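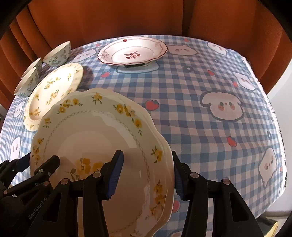 ## Terminal Users Group — minutes

Sep 30, 2020, by conference call. The call opened with all but two member seats filled. Minutes of the July meeting were approved with one correction: the parking rate for the Gronum lot applies to the economy deck only.

### 1. Security checkpoint move

The airport office reported that the new checkpoint on the upper level is built and waiting on its fire inspection. Two lanes will open first. The other three stay closed until passenger numbers come back.

- The old checkpoint stays in use until the inspection is signed.
- Airlines asked for 10 days' notice before the switch so they can change the wording on boarding passes and emails. Agreed.
- The bench area past the new lanes is short on outlets. Facilities will price a second row.

A member asked if the stairs by the old checkpoint will remain open to the public. They will, but only as far as the mezzanine.

### 2. Gate hold room seating

Every other seat has been blocked off since spring. The tape is leaving marks on the vinyl and people pull it off anyway. Facilities has tried printed seat covers at gates 4 and 5 and found that they stay put. The group supported covers for the remaining hold rooms, 1410 seats in all. The order goes to Larov, who made the first batch.

The cost will come from the terminal upkeep budget and will not be charged back to the airlines this year.

### 3. Concessions

Fumar has asked to keep its newsstand closed through the winter and to pay a reduced minimum rent. The noodle counter, Mạc, wants to do the reverse and open at 5 a.m. for the first bank of departures. Both requests need an amendment to the lease.

Discussion on Fumar was long. Some members felt that a closed shop next to the main restrooms makes the whole concourse look shut. Others pointed out that passenger traffic is at around 50 percent of last year's and that the landlord would be collecting rent on an empty hallway. No vote was taken. The airport office will come back with figures.

The early opening for Mạc was supported without objection. Deliveries must be through the dock before 4:30, and the dock guard's hours need to be changed to match.

### 4. Curb and shuttle

The rental car shuttle now runs every 20 minutes — it was every 10 before the spring cutback. Complaints are mostly about the last run at night, which leaves before the final arrival has its bags. The operator will hold that bus until the belt stops.

Repainting of the inner curb is put off until the weather allows.

### 5. Other business

- Lost and found will hold items for 60 days, up from 30. The sign at the counter still has the old number.
- The clock over baggage belt 2 is wrong again. Work order is open.
- One airline asked for the gate change announcements to be louder in the north hold room. Facilities will check the speakers first.

### Action items

- Airport office: inspection date, rent figures for item 3, lease wording for Mạc
- Facilities: outlet pricing, seat cover order, speaker check, new lost and found sign
- Shuttle operator: revised night schedule to all airlines

Next meeting to be set once the inspection date is known.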